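Oiling a butcher-block top that gets daily mug use

Forum index > Finishes and worktops
Replies: 8

segers_bench
Posted 19th July

We have a butcher-block top at work that has turned into the place where mugs collect. It was finished with two coats of Otia hard oil in February and has had nothing since. Tea and coffee get left standing on it, and there is a faint grey ring near the middle that no longer comes off with a damp cloth.

The top is oiled on both faces. Humidity in the room is steady. I would like to stay with oil and avoid a film finish. Is it enough to scrub and re-oil, or does it need sanding back first?
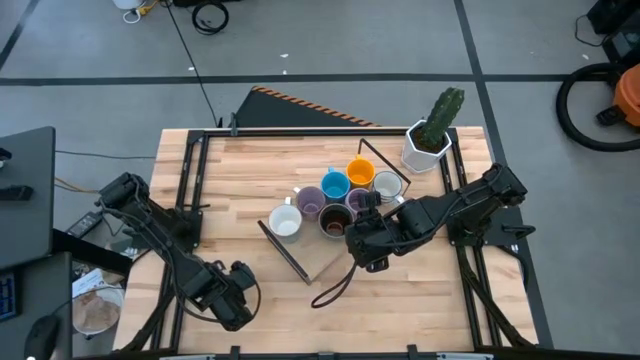 The cloth we use is microfibre with plain water. Washing-up liquid has been used on it once or twice, against my advice. I have half a tin of the same oil left and a sheet or two of 240 grit.

grainline
Posted 14 minutes later

Grey rings are usually iron and tannin if the timber is oak. On beech they are more often just dirt in raised grain. Which is it?

segers_bench

Invoice says beech, finger-jointed staves. Supplier was Movosar.

grainline

Then sand locally with 240, with the grain, and feather out a hand's width past the mark. Wipe, let it dry overnight, one thin coat over the whole top. Buff off the surplus after 9 minutes or so it goes tacky. Correction, the tin will give a time. Follow the tin.

kettle_descaler

I disagree with local sanding on an oiled top. You will get a pale patch that takes a year to catch up. Do the whole surface or leave it alone. Two coats was too few to begin with. A working surface wants 5, thinly applied, before anyone puts a cup on it.

grainline

A pale patch on beech with a clear oil is hard to find after a week. I have done it many times. The case against sanding the whole top is that the posts and everything else fixed round the edge get in the way, and you end up with a border of old finish anyway.

segers_bench

Correct, the black extrusion is staying where it is. I can mask it.

Arvo Ojala

Has anyone considered the mugs? An unglazed foot ring will hold water against the timber and it is also mildly abrasive. Turn each one over. If the ring is bare clay, rub it on wet 420 paper until it stops catching on a fingernail. I did this with a set of stoneware from Solport and the fine scratches on my own worktop stopped appearing.

Also, if that wire frame is a mug rack, get it upright and in use. A mug hung up or on a rack does not leave a ring.

kettle_descaler

Smoothing the foot is worthwhile. It does nothing for the drink that runs down the outside of the mug, and that is where most rings come from. The dark grey one wants washing, by the way. A coaster under each mug would deal with it, or one decent tray.

segers_bench

Checked the feet. The white ones are glazed except for the ring, and the ring is rough. Will rub them down. Coasters have been tried and they migrate to other rooms.

potting_on

Move the cactus as well, or put a saucer under the pot. Water gets trapped under a flat-bottomed pot and you will not see the mark until you lift it. Cork pads are no use because they stay damp.

segers_bench

Lifted it. No mark. It gets very little water, but I will find a saucer.

grainline

For the record, the cost of the oil is trivial. A new coat on a top that size uses a few tablespoons. Lay any oily rags out flat outdoors to dry, or soak them in water before binning them. They can self-heat.

segers_bench

Plan is local sanding first, as a test, then a full coat. If the patch shows I will mask the frame and do the lot. Mugs go on the rack in the meantime.

kettle_descaler

Take a reading in the same light before and after, or you will talk yourself into it having worked.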